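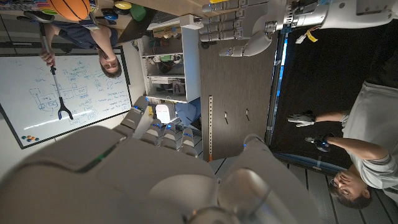
Right wrist cam, glove teleop. View is upside down, we store it as recorded.

plavham-hands / README

Last updated: February

Search this repo Go

Wrist camera clips + joint logs for the two-hand setup, for training the grasp policy. Maintained by Tonantzin Ventura, glove side by Ximena Bautista. Still growing so expect gaps.

What's in it
- 409 episodes, target is 1,000
- 3 operators
- 8 episodes have no glove stream, listed in missing.txt — skip them for training
- Jovcombe split = held out, dont train on it

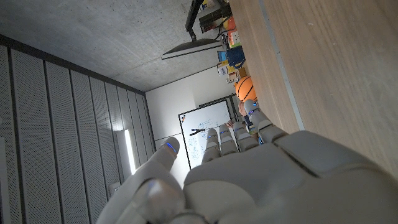
Do not auto-rotate. Wrist roll is in the joint log, use that if you need upright frames. Tried rotating at load time, it broke the crop and we lost a Monday to it.

Known problems
- people and whiteboard in view in some clips. Ask Ximena before sharing outside the group
- glove and camera clocks drift on long episodes, run align.py first
- thumb labels are noisy, old calibration. Redo is on the list
- knuckle lights show up blue in frames, mask them if your model latches on to them (ours did)

Loading: see load.py, defaults are fine. Needs the calib folder next to the episodes or it fails with a useles error.

Questions — open an issue, tag Tonantzin.

Related
Robles glove calibration
Altville grasp baseline
plavham-align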